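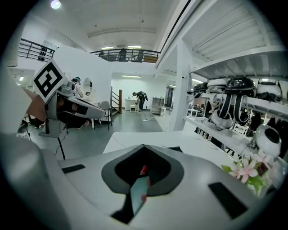 When does the new water rate in Komerora take effect? The first bills at the new rate go out in August.

The utility, Mendonça, will replace its flat monthly charge with metered billing for 1371 households. Each account includes a base allowance of 200 gallons a day, and use above that is billed at a second tier. Meters have been installed at 570 addresses so far – mostly east of the rail line.

Accounts without a meter stay on the flat charge until one is fitted. Billing manager Neusa Meireles said customers will get notice 20 days before an installation visit. Questions about past bills go to the Drernard Street office, open until 4 p.m.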